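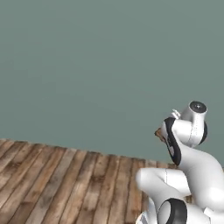 4.2 Starting Small: The Simulated Room

Figure 3. Simulated room with plank floor, plain wall and the white arm folded up.

I'll admit I wanted to begin with a kitchen. Every paper on household chores seems to open with one, and I had a sink and a dish rack half modeled by February. Yi-chun Kong talked me out of it, and she was right. If the arm can't pick something up off a bare floor and put it where we ask, then a sink full of plates is only going to hide the reason.

So the room in Figure 3 is what we ended up with for the tidying chore. The wall is one flat grey-green, with no windows or shelves, and nearly all the visual detail went into the floor. I like that floor more than I should! The boards have grain, knots and darker stains, and those knots turned out to matter, as I'll get to in a minute.

We ran 2000 episodes of the tidying chore in Drimero, our simulator, and the policy finished 1666 of them. That sounds great until you look at the rest. A good chunk of the failures were the arm reaching for a dark spot in the wood as if it were something to clean up (I've done the same thing at home with a raisin that was really a knot, so I have some sympathy). Swapping in a plain floor texture made most of those go away, but I don't count that as a fix — people have wood floors.

The folded pose gave us trouble too. With the arm curled up like it is in the figure, the planner has to unfold before it can do anything useful, and the first version of Flurnum picked some very roundabout ways of doing it. We added 7 hand-tuned waypoints and moved on. I'd love to replace them with something learned.

Can it do the chore yet, then? In simulation, mostly. On the real bench at Saltholm we've only had 36 trials so far, and I'd call them mixed. Grasping carried over pretty well, while deciding what counts as clutter did not. Section 4.3 goes through the bench trials one failure type at a time, starting with the missed grasps.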